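Farnik Barrier Cream, 40 g tube: two of us in the house gave it a proper go

By Urmila Nigam
Thursday, August 6, 2020
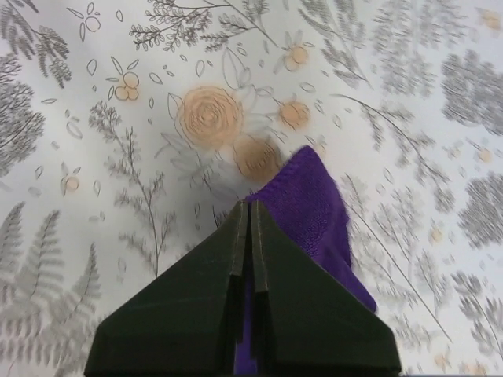

SKIN CARE | REVIEWS

I've had patchy eczema on the insides of my elbows since I was a kid, so I've been through more creams than I'd care to own up to, and when my pharmacist (lovely man, endlessly patient with me) suggested the Farnik I nearly told him not to bother. I'm glad I didn't! I've used it morning and night for 30 days now, and my husband has had it on his knuckles, which crack every winter like clockwork.

The first thing I noticed was how thick it is. You need a bit less than you think, maybe a pea for each elbow, and it does take a while to rub in, so don't put your good jumper on straight after. There's no perfume, just a faint waxy smell that's gone by the time the kettle's boiled. It stung a little on one scratched spot the first night and not again.

The itch at bedtime has settled down a lot for me. The redness is better on the left arm than the right, and I can't tell you why. Himself reckons his hands are the best they've been in years, though he also wore gloves for the gardening, so who knows.

My grumble is the cap, a fiddly little screw thing that's hopeless with greasy fingers. I'd love a pump. If your skin is weeping or sore, please see your GP first.

Four stars from me.

Last updated: September 2020

Related
Duketti bath oil, six weeks on
Cotton gloves for overnight creams
Marwan Darwish on sunscreens for touchy skin
Dirnov scalp lotion reviewed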